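Textile bank scheme in Kasbridge to take worn-out clothes

Home / News / Waste and recycling

February 2026

Households in Kasbridge can now hand in clothes that are too worn to be resold, under a change to the town's textile collection. Until last month the banks accepted only items in good condition, and anything torn or stained was meant to go in the general waste bin.

The scheme is run by Wono, which looks after 19 textile banks in the town and the villages nearby. It began a trial of the new rules in January at three sites, including the car park at Gallegos garden centre. The other banks have now followed, and new labels are being fixed to them over the next few weeks.

Residents are asked to put clothes in clean and dry, in a tied bag. Shoes should be in pairs, fastened together by the laces or with an elastic band. Odd socks, holed jumpers and faded T-shirts are all accepted, as are sheets, pillowcases, towels and curtains. Duvets, pillows, carpet and anything with paint or oil on it are still not allowed — these should be taken to the household waste site on Zikimach Road. 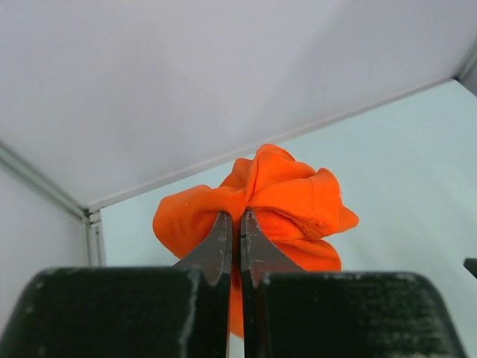
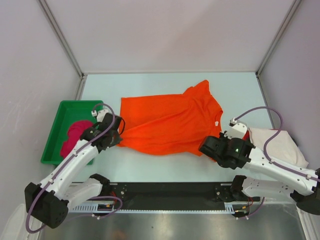
Wono said the old rules had put people off using the banks at all. In a survey it carried out before the trial, 300 households were asked what they did with clothes they no longer wanted, and 147 said they put at least some of them in the bin. The most common reason given was not knowing whether an item was good enough to donate.

Clothes that can be worn again will still be sold, with the money going towards the cost of running the banks. The rest will be sorted by type of fibre. Cotton is cut up for wiping cloths, and wool and mixed fabrics are shredded to make padding and insulation. A small amount that cannot be used in any way will be sent for burning with energy recovery.

The banks will be emptied twice a week instead of once. Anyone who finds a full bank is asked to take their bag home or try another site, as bags left on the ground are often spoiled by rain and have to be thrown away. The full list of sites is on the Wono website and on the notice board at Kasbridge library.

A home collection is also available for people who cannot get to a bank. It must be booked by phone, and up to 20 bags can be taken in one visit. There is no charge, but there may be a wait of two weeks in the villages.

Schools and clubs that would like a bank on their site can apply until the end of next month. Each one needs a flat, hard surface with room for a lorry to stop alongside, and written permission from the owner of the land.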